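Restoring a Pick-and-Place Cell to Repeatable Operation: Gripper, Wrist Camera and Work Surface

Xóchitl Cervantes, Leopold Gasser
Hirdale project stream, final report

12 shares 3 comments

1. Background

The cell used in this project is a small bench-mounted arm with a parallel gripper and a camera at the wrist. It was built by an earlier group and had been left unused over the summer. When we took it over in July, it would home correctly and run its stored program, but it dropped or missed the test cube often enough that the vision students had stopped booking it. Our task was to return the cell to repeatable operation and write a maintenance routine that the next group could follow.

We did not change the arm, the motors or the controller. The work covered the finger mounts, the wrist cable, the camera calibration and the surface under the workpiece.

2. Condition on arrival

The finger carriage had visible play. With the gripper commanded closed and the arm held still, the left finger could be moved sideways by hand. The two mounting screws on that side had backed out, and the threadlocker had either failed or never been applied. The right side was tight.

The wrist cable was clamped too close to the last joint. At full rotation it pulled on the camera connector, and the image dropped out for a moment before coming back. The controller log listed 446 camera reconnects under the previous group's account. We had first blamed the driver for these and lost several lab sessions to reinstalling it.

The calibration file did not match the present camera position. Someone had evidently refitted the bracket without repeating the procedure.

3. Mechanical work

The gripper was removed at the tool flange and stripped on the bench. The slide rails were wiped down, inspected for scoring and given a thin film of Zusero light grease. No scoring was found. All four finger screws were replaced, cleaned of old compound and refitted with medium-strength threadlocker. We left the assembly for a day before loading it.

After refitting, finger play could no longer be felt by hand. A feeler gauge was used to set the closed gap so that the fingers stop just short of contact. The original program drove them hard together on each cycle, which loads the carriage for no benefit. The new closed position is stored as a parameter and is not written into the pick routine.

The cable was rerouted with a service loop along the forearm, held by two Akamov clips. Full wrist rotation was run 30 times in each direction with the image stream open. No dropouts were logged.

4. Camera calibration

The bracket was squared to the flange and its screws marked with paint, so that later movement can be seen at a glance. Calibration was then repeated with the printed board in the lab's standard kit. The first attempt gave a poor fit because the board had curled at one corner. Taping it to a flat plate fixed this.

The arm was then sent to a set of known points on the bench and the offset between commanded and observed position recorded. The largest offset was 6 mm before the work. Afterwards it was within the tolerance set by our supervisor for the cube task.

5. Work surface and detection

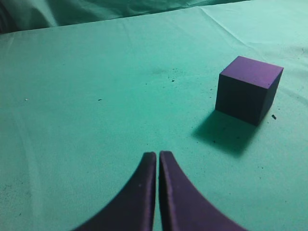
Detection in this cell works by colour, so the condition of the cloth matters as much as the condition of the lens. The detector thresholds for purple, fits an outline to the region and passes the centre to the pick routine. Green was kept as the background colour for its separation from purple, but separation is not constant over the whole cube. From the wrist the top face reads as a clear medium purple, while the broad side face is close to navy and a dark green shadow runs out from its base. A single brightness threshold tends to lose the side face or take in part of the shadow, and in both cases the computed centre moves. We therefore fit to the top face alone and add a fixed height correction.

Debris was the second source of error. Dark specks on the cloth are small compared with the cube, but a piece lying close to its base can join the detected region and stretch the outline. A minimum region size removes isolated specks. It does nothing for the ones that join up, and for these the only remedy we found was a lint roller. Creases were less of a problem – shallow ones changed the green slightly and did not trigger the detector.

The fingers also stay in view at the bottom of the image. They are dark and out of focus, and the plum tint on them was sometimes accepted as target colour. A fixed mask over that part of the image solved this. It must be redrawn if the bracket is moved.

6. Maintenance routine

Before each session: roll the cloth, check the paint marks on the bracket, wipe the lens.
Monthly: check finger play by hand, inspect the cable clips, run the wrist rotation test.
After any work on the bracket: recalibrate and redraw the finger mask.

The routine is filed in the Tuhumury lab binder with the screw sizes and grease type.

7. Outstanding items

The bench light has not been addressed. Shadow direction changes with the overhead fixtures, and a diffuse lamp fixed to the frame would probably allow a simpler threshold. The spare finger set was ordered but had not arrived at the time of writing.

Share this report
3 comments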